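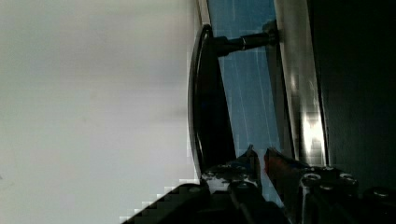

图/本人,腕部相机原始画面,转载请注明

1/
开个串,聊聊这阵子换夹爪的事。起因是上次发了条吐槽,说拉门把手比抓杯子难多了,评论区好几位问我到底用的什么手指、什么相机、控制器怎么调的。一条条回太累,干脆写成一串,想到哪儿写到哪儿。

2/
先交代一下配置,免得后面有人问:手臂没换,从头到尾同一台。夹爪两款,一款是Closiver的二指平行夹爪,一款是Orkamari的自适应二指。腕部相机也试了两个。控制器这边,原厂的那套和Kozma的力控盒子轮流上。任务只有一个:夹住烤箱门那种弧形把手,把门拉开,再推回去。

3/
为什么挑这个任务?把手又黑又亮,还是弯的,后面隔着一截圆柱撑在门板上。手指要伸进把手和玻璃之间,伸浅了夹不住,伸深了指尖顶玻璃。抓方块那种活儿哪款夹爪都能干得漂漂亮亮,换成这个,差别马上就出来了!

4/
首图就是腕部相机看到的样子。指尖停在把手下半段旁边,后面那块发蓝的是玻璃。相机是侧着装的,画面也就侧着,我懒得转了,反正训练的时候也是这么喂进去的,看多了脖子自己会适应。

5/
先说Closiver。优点特别直白:硬。手指合上以后几乎没有晃量,夹住了就是夹住了,拉门的时候你能从电机电流上很干净地看到门封松开那一下。我做力控调试的时候特别喜欢它,曲线好看,哪一步出问题一眼就能找到。

6/
缺点也是硬。把手是弧的,手指是平的,接触面就那么窄窄一条。位姿稍微歪一点,两根手指受力就不一样,门拉到一半,夹爪会沿着把手慢慢往下溜。不是掉,是溜,很磨人的那种。你看着它一点点往下走,还想着“应该能撑到底吧”,然后就撑不到。

7/
后来在指腹上贴了一层硅胶垫,好多了。但垫子一贴,手指就变厚,往把手后面伸的余量又少了。我先后贴过三种厚度,最后用的是最薄的那种,代价是磨得快,角上先翘边。翘了就得撕掉重贴,残胶用酒精擦,擦得满屋子味儿。

8/
Orkamari这边完全是另一种脾气。手指会顺着把手的弧度自己贴上去,第一次看它夹的时候我真的“哇”了一声,位姿歪一点根本不在乎。新手上手绝对是这款舒服,遥操作采数据的时候省心太多。

9/
可是!它软的地方不光是你想让它软的那个方向。往外拉的时候,手指会先被拽得变形,门还没动,臂已经走出去一截了。等门封一松,攒着的那股劲儿一下子放出来,整个手往后一弹。头一回弹的时候我下意识就去拍急停了。

10/
所以用Orkamari的话,起步那一段一定得慢。我现在的做法是把拉门拆成两段:先慢慢加力,等到检测到门动了,再切到正常速度走弧线。Closiver用不着这么伺候,一段走到底就行。

11/
数据。两款夹爪各跑了200次,同一个把手,起始位姿在一个小范围里随机。我没严格控制变量,中间还换过一次垫子,所以我不打算贴什么成功率排行榜,贴了肯定要吵架。只说失败的类型:Closiver基本都是溜,Orkamari基本都是起步那一弹之后抓偏了。两边失败的时间点也不一样,一个靠后,一个靠前。

12/
再说相机。腕部相机我一开始用的是Jundport的广角小模组,便宜,轻,线也细。广角的好处是手指和把手能同时在画面里,从靠近到夹住都不会丢目标。坏处是边缘糊,压缩以后大块浅色的地方会有那种一坨一坨的噪点,首图左边那一大片灰白就是,仔细看能看出来。

13/
换过一个视角窄一些的,画质确实好,可是手一靠近把手,就只能看见一小段黑乎乎的东西,模型根本不知道自己在把手的哪一头。折腾一个周末,又换回来了。腕部相机这个位置,我现在的态度是:看得全比看得清要紧。欢迎反驳。

14/
反光要单独拿出来骂一条。玻璃上有一道道浅色的细线,我到现在也没完全分清哪些是反射、哪些是玻璃后面透出来的东西。旁边那条银色金属边还有一块特别亮。把手本身又黑,就外沿那一点高光能用。深度相机碰到这种组合,给的点云基本可以直接扔了。

15/
所以我后来干脆不信深度了,粗定位靠RGB,最后那一点点距离靠碰。手指慢慢往前探,力一有变化就停,退一点点,再合。土是土,但稳。评论区之前有朋友建议贴标记点,我知道贴了肯定好使,可我就是想看看不贴能做到什么程度嘛。

16/
控制器。原厂那套跑位置控制挺顺的,文档也全。问题在于拉门是个走弧线的动作,门轴在哪儿你得估,估偏了,臂就会跟门较劲。位置控制之下它只管往目标点走,门不让它走它也要走,结果就是夹爪替大家挨打。

17/
Kozma的力控盒子跑500赫兹,接进来以后这个问题缓和了一大截。我把沿着开门方向的刚度留高,垂直方向放软,门轴估得歪一点也能被门自己带回来。手感上的区别特别明显,之前开门是“掰”,现在是“跟”。

18/
但是装这个盒子真的把我气得够呛。说明书里坐标系画的是一套,代码里默认的是另一套,Z轴是反的。第一次上电我以为在往外拉,它在往里推。还好速度限得很低,只是把门推得更严实了一点。大家接任何力控的东西,第一次一定限速,一定手放在急停上。

19/
还有个特别不起眼的坑:线。腕部走线我一开始图省事从两根手指中间过,想着短嘛。结果夹爪开合的时候线跟着动,力传感器读数里就混进去一个跟开合同步的小鼓包。我查了三个晚上的滤波参数!三个晚上!最后用手拨了一下线,数字跟着跳。

20/
螺丝也说一句。换夹爪就得拆安装板,拆一次上一次,来回换了11次以后有一颗开始滑牙。现在我学乖了,扭力扳手,螺纹胶用低强度的,换完在螺丝头上画一道线,跑一阵子回来看线有没有错开。

21/
有人问能不能两款都要。我试过折中方案:Closiver的本体,手指自己打印,内侧做成浅浅的V形。夹弧形把手明显不怎么溜了。第一版打得太厚,伸不进去;第二版把指尖削尖了,能进去,可是尖的地方一受侧向力就弯。第三版在排队打印,材料换了,等出来再更。

22/
问价格的我统一回:不方便说,我手上有一款是二手收的,价格没有参考意义。问哪款好的我也统一回:看你干什么。你要是采遥操作数据,操作的人还经常换,我选Orkamari。你要是自己调力控、需要看清楚每一个接触发生在什么时候,我选Closiver。

23/
如果预算只够动一个地方,夹爪先别换,先把控制器那边的柔顺搞好。我自己的顺序是反的,先换夹爪,再换相机,最后才动控制,绕了一大圈。早知道一月份那会儿就该先把Kozma的盒子接上。

24/
补一条,刚有人私信问推回去关门难不难。比拉开容易,但别夹着把手推到底。我是推到还剩一条缝的时候松开,手指合拢,换到把手正面顶一下。一直夹着推的话,门封回弹会把夹爪带歪,下一次起始位姿就不对了,连着错好几次。

25/
再补一条:采数据的时候,门的初始状态记得也随机一下。我前面一批全是从关严的状态开始的,模型学得那叫一个死板,门要是本来就开着一点,它照样先在老地方慢慢加力,然后把门呼啦一下拽开。后来补采了一批虚掩的,好了不少。

26/
V形手指第三版的打印文件,等我测完没大问题再放出来,现在别催,催了我也只能给你一个会弯的。周日应该能装上跑一轮,到时候接在这串后面更。有在用别家夹爪拉把手的朋友,来评论区说说你们那边是溜还是弹?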